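3.2 Wrist pose from the overhead view

The demonstrations are recorded with two sources of hand data. The glove gives finger bend, and the overhead camera gives the position of the wrist in the table frame. The two streams are joined in Varneleo, our recording tool, which stamps each message on arrival and writes a single log per reach. Earlier logs, made before February, used separate clocks for the two streams and are left out of the results below.

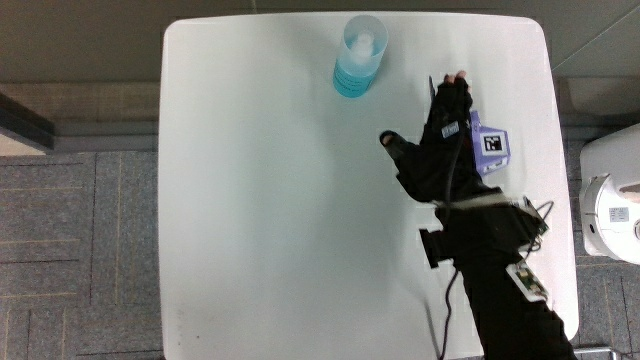

Figure 2. Reach towards a capped bottle (top) and grasp of a cup (bottom), overhead view.

Callow, the pose estimator, works on one image at a time and keeps no history. It looks for the square markers, fits each one it finds to the known shape of the mount, and returns a wrist pose with a confidence value. The weak point is tilt. When a marker lies nearly flat to the camera, small errors at its corners turn into large errors in the angle of the hand. In reaches such as the one at the top of Figure 2, where the square marker sits on a purple mount at the right side of the glove, the position can be used as it stands but the angle needs more care. We therefore pass the pose through a smoothing filter with a window of 13 images before it reaches the planner. A longer window gave steadier angles – but it also rounded off the slowing down just before contact, and the planner needs that part of the motion.

Where two markers are found together, Callow solves for both at once and the filter is given a smaller noise term. If the two disagree by more than four degrees, the one with the lower confidence is dropped for that image. 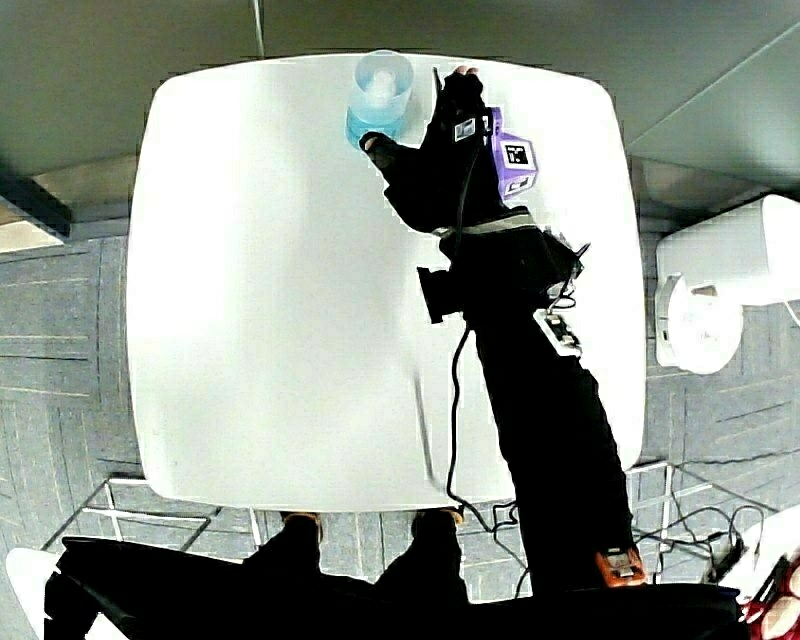
Images with no marker at all are marked as gaps. Short gaps are filled by the filter, and a log with a long gap is rejected outright. Of about 1,000 logs, 361 were set aside for testing and the rest were used to train the grasp model, Didness. The split was made by object, so that no bottle or cup appears on both sides. Filter settings were chosen on the training logs alone and were not changed afterwards.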